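Clearing a table, one grasp at a time

Every few months a reader writes to ask whether it is time to buy a machine that tidies up. I have been giving the same answer for years, and I wanted to check that it was still correct before giving it again. What follows is about one chore, clearing a table, and the parts of it that an arm with a parallel gripper can and cannot do at present.

I picked table clearing for its modest demands. The work area is flat and within reach of a fixed base. The objects are light. If a marker gets dropped, the cost is a dropped marker. Compare that with unloading a dishwasher, where the objects are wet, fragile, nested and partly below the level of the counter, and where a plate held at the wrong angle meets the edge of the rack. If the table can't be done reliably, the dishwasher can wait.

The chore breaks down into four operations: find the object, choose where to hold it, close on it, and put it where it belongs. People merge these into one motion and so tend to rate the whole thing as one skill. On a robot they fail separately and for different reasons, and a system that is very good at the first can still be useless at the third.

Finding is mostly solved for ordinary objects in ordinary light. A patterned cloth used to be enough to upset the older segmentation methods, particularly a regular grid, which produces edges everywhere. The newer networks are much less bothered by it. They still have trouble with a pile, where the question is which edge belongs to which object, and with printed covers. A photograph of an object on a book cover is, to a camera, fairly good evidence of an object. Depth sensing helps there, provided the depth sensor can resolve something as thin as a brochure, and at normal working distance many of them can't.

Choosing the hold depends on the shape, and the two shapes that matter on a desk are the stick and the sheet.

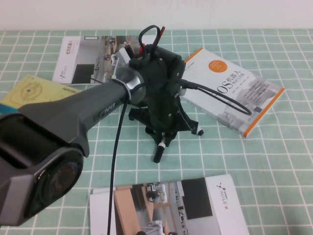
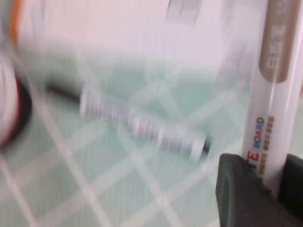

Aberystwyth, July 2020

The stick is the easy case. A whiteboard marker is close to a cylinder, narrow enough for nearly any gripper, stiff, and tolerant of being squeezed harder than necessary. Close the fingers across the barrel and it stays. The orientation is what costs time. A marker lying flat wants to be picked up across its length, and then it is held horizontally. If it goes into a tray, that is fine. If it goes into a cup, it has to be turned upright, which means a wrist rotation of a quarter turn with enough clearance that the elbow doesn't meet the wall on the way round. With the barrel upright in the fingers, small errors in the grip angle turn into large errors at the far end. A cup with a narrow mouth will reject a marker that leans more than a little.

The sheet is the hard case, and I would include in it everything from a single leaf to a paperback. A closed book lying flat offers two places to hold it: across the width, which is wider than most small grippers open, and across the thickness, which is pressed against the table. People solve this without noticing. They slide the book until it hangs over the edge and take it from there, or they lift a corner with a fingernail. Both are contact maneuvers, in which the object is moved on purpose before it is held, and both need some sense of how hard the finger is pushing. Many small arms estimate force from motor current. It is a noisy estimate, and friction in the joint is easily larger than the force needed to lift a corner of paper.

A booklet is worse than a book. It bends. Push it from the side and it may slide, buckle or open, depending on the stock and on the cloth underneath. The cloth may also come with it. I have watched a gripper take a tidy fold of tablecloth along with the brochure it was after, and report success, since the fingers had closed on something of plausible thickness.

Huw Wynne, with whom I have argued about this since March, holds that the answer is a suction cup and that fingers are a sentimental choice. He is right about glossy covers and wrong about uncoated paper, which leaks air, and about anything with a crease through the middle. His own setup has a suction tool and a finger tool and swaps between them. The swap takes 13 seconds. He could clear the table by hand during the first swap and has asked me not to keep mentioning it.

Cabling deserves a paragraph, as it rarely gets one. Anything mounted past the wrist needs power and signal, and the wire has to have enough slack for the full rotation of the last joint. Slack hangs in loops. Loops lie on the objects being sorted, cross in front of the camera and drag lightweight paper when the arm moves away. Routing everything through hollow joints fixes most of this and costs money. A cable tie fixes some of it and costs nothing, until the tie is in the wrong place and the slack runs out at full twist. Any household product will have to be enclosed. Prototypes seldom are, and a fair part of what gets logged as a grasping failure is really a cable failure.

As for a camera at the wrist, I am in favor, with reservations. It sees the last few inches, which an overhead camera often loses behind the gripper. It also moves with the arm, so a frame grabbed in mid-swing may be smeared enough that a marker lying on the table is a stripe with a dark end. The usual fix is to stop, look, and go on. Stopping for each look is one reason demonstrations are shown sped up.

Now the numbers. Cledwyn Mathias was kind enough to run a desk-clearing trial for me on a Joly bench arm with a Peltar gripper, using 30 objects, half sticks and half paper. The arm put away all of the sticks. Of the paper items it managed nine, with two of those dropped and retried. The full run took around 40 minutes, and I have seen a ten-year-old do the equivalent in under two, complaining included.

Flemetti quotes 3000 dollars for a comparable arm without the gripper. Nostari wouldn't quote me a price at all. At either figure you would own a machine that puts away pens.

So the answer to the reader is still no, with one amendment. On a shop floor, where the same part arrives in the same place and someone has built a fixture to hold it, picking has been good for a long time, and what is improving is how sloppy the arrival can be. A bin of mixed cylindrical stock is a reasonable job to hand over today. I'd take that to a small shop without embarrassment.

For the home, I will look again when an arm can pick up a thin booklet from a cloth without taking the cloth. Cledwyn has offered to rerun the paper half with softer fingertips, and I'll post his figures when I have them.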